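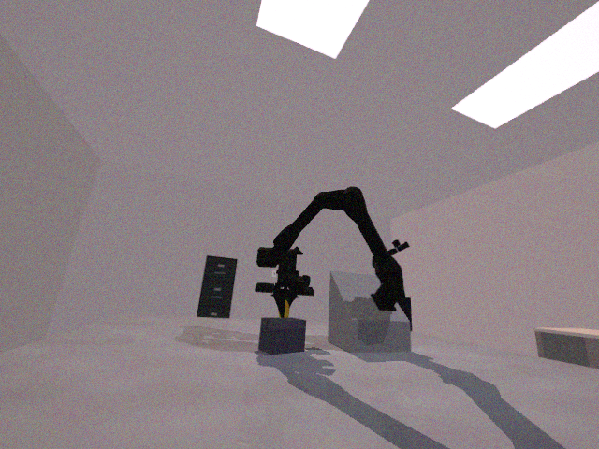 4. Good practice for simulated pick tasks

Course handout, Robot Cells and Simulation. March 2026

4.1 Scope

These notes cover the rules to be followed when a grasping task is set up, run and reported in simulation. They apply to both coursework tasks, Karam (single cube) and Anton (cube with obstacle), and to any task a group proposes for the December resit. Cell guarding and stopping functions on real hardware are dealt with in section 6. A simulated run is not evidence of a safe cell and must not be cited as such in a risk assessment.

4.2 Scene rules

The cube rests on the floor plane at the start of every run. It must not be placed above the floor and left to settle, as small bounces change the starting pose from one run to the next.

Every body has a collision shape, including furniture. A filing cabinet against the far wall is outside the working area in most tasks, but an elbow swinging back during a failed plan can reach further than expected, and a cabinet without a collision shape will let it through.

Translucent bodies need particular care. The opacity of a block says nothing about whether it is solid. State in the scene file which of the following applies:

Solid: contact is computed and any touch ends the run.
Keep-out volume: no contact is computed, but entry is logged as a fault.
Visual only: neither contact nor logging.

A body with no entry is treated as solid by the marker.

Lighting is fixed for Karam. In Anton the ceiling panels may be varied. Shadows stay on in both, including the shadow of the arm. Groups using camera input have lost marks by training with shadows off and testing with them on.

4.3 Approach and grasp

The wrist points straight down before the final descent begins. The descent is vertical. No sideways correction is permitted once the fingertips are within 20 mm of the top face of the cube; if the position is wrong, withdraw and start the approach again.

Speed in the final descent is limited to 8 mm/s. Joint speed limits elsewhere are those in the Ditex arm file and may be lowered but not raised.

Fingertip colour is left as supplied. The yellow is used by the Clumeo viewer to find the tip, and recolouring it breaks the overlay.

Closing the jaws does not count as a grasp. The cube must be lifted clear of the floor and held for 18 time steps with no slip reported.

4.4 Runs and reporting

Each task is run 200 times with a different random seed for each run. Report all of them. A run that ends in a solver error is a failure and stays in the total.

Record with each set of runs:

Seed list
Scene file version
Time step and solver settings
Friction values for fingertip, cube and floor
Cause of each failure, using the codes in Appendix B

Still images may be included in the report. A still with the fingertip at the cube shows position only and does not support a claim of success. Give the seed and time step in the caption.

4.5 Changes after submission

Scene files are locked on submission. A corrected file may be sent in with a note of each changed line, in which case the full set of runs is repeated. Partial reruns are not accepted.

Reading for next week: section 5, contact models and friction.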